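Review: Geddes two-finger gripper service kit
Posted 2019-03-13

Bornen sells this kit for owners of small arms fitted with linkage-type grippers, the sort where each finger is a chain of short segments on pins and screws. It costs more than the loose parts would from a fastener supplier, and the question for most buyers is whether the jigs justify the difference. I fitted it to the hand on our bench cell, which handles kitchen bottles and other soft packs, and ran the cell through March before writing this up.

The hand had reached 2,440 cycles when I stripped it. Play at the fingertips was enough to feel by hand with the power off, and the closed position had drifted so that the controller reported a grip before both fingers were bearing. Neither fault stopped the cell. Both made it untidy, with bottles turning in the grip on fast moves.

What comes in the box: replacement pins and screws for both fingers, a pin press, a setting gauge for the closed position, a small torque driver, a tube of thread lock and a folded instruction sheet. There is no grease. The sheet tells you to use the grade given in the gripper's own manual, and to keep it off the pads.

Fitting

The pin press is the best part of the kit. It holds the segment square, takes the old pin out without marking the bore and puts the new one in to a fixed depth. I have done this job with a drift and a block of hardwood, and the press is quicker and leaves less to chance. The torque driver is adequate. Its click is faint and the handle is too short for a large hand, but it agreed with our own driver at the setting I needed.

The gauge is a stepped steel block. You close the fingers on it at low force, read the position from the controller and enter the figure as the new closed reference. The sheet gives the order as pins, screws, gauge, and it matters: set the reference before the screws are at their final torque and it will be wrong by the end of the afternoon. I repeated the setting 3 times and got the same reading on each.

Take the wrist cover off before you start, or at least fold it well back. Ours is clear plastic film, and a fold of it near the finger root will foul the press. Check the corrugated sleeve while you are there for cracks at the bottom of the folds, where they are hard to see with the sleeve compressed.

Running in

The sheet asks for a set of slow closes on a rigid block, followed by trials on the real load. I would give the second stage more time than it suggests. A block tells you the fingers meet where they should and very little else. Bottles vary in stiffness from shoulder to base, and labels change the friction, so I teach the approach slowly and then bring the speed up in steps. 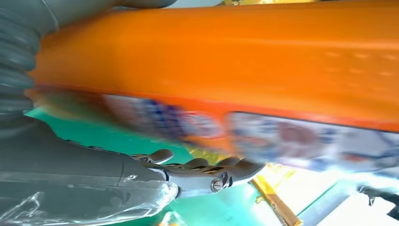 Does the gripper need to come off the arm for this work? It can stay on. Park the arm with the wrist at bench height and the fingers pointing towards you, isolate the power and lock it off. Removing the hand adds the tool offset to the list of things to be set again, and the press is small enough to use in place.

For force, I started at the lowest setting that would lift the load and went up until the bottle stopped turning during a move. The figure was lower than the one in use before the service. Worn pins let part of the travel go into taking up slack, and the old force value had been raised to cover for it. Anyone fitting this kit should expect to retune and should write the old value down first, in case the job has to be handed back.

A glossy squeeze bottle is a fair final check. I use a capped one and grip it across the body with a finger on each side, near enough to the shoulder that a badly set reference shows up as a tilt. Look at the linkage from the side with the fingers closed on the load. The screw heads should be seated flat, and no pin should stand proud of its segment.

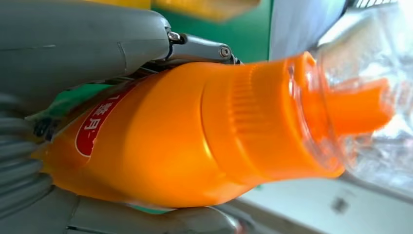

Derik wrote in after reading a draft to say that the gauge reading should be taken again once the hand has warmed up, and that on a Pririrach controller the new reference is lost at restart unless it is saved to the tool file as well as the running program. The first point I had missed, and I have added a warm check to our own routine. The second isn't mentioned anywhere on the sheet and ought to be.

Faults

The instruction sheet is the weak part. The drawings are small, the left and right fingers are shown in mirror image without a label, and 2 of the steps refer to a spacer that isn't supplied. Bornen replied to my query and confirmed that the spacer belongs to an earlier hand and can be ignored. A corrected sheet is promised.

The box has no compartments either, so the old pins and the new ones end up together unless you bring a tray. They differ by very little to the eye - I measured each before pressing it in.

Spares are sold separately. The pins come as a full set only, which is wasteful if you have bent a single one, and the press can't be bought without the rest of the kit.

Value

If you look after 3 hands or more, buy it for the press and the gauge. With a single hand on light duty, the loose pins and a careful afternoon will do the same work, though you will need to make something to set the closed position against. Mine goes back on the shelf until the next service, with a corrected copy of the steps taped inside the lid.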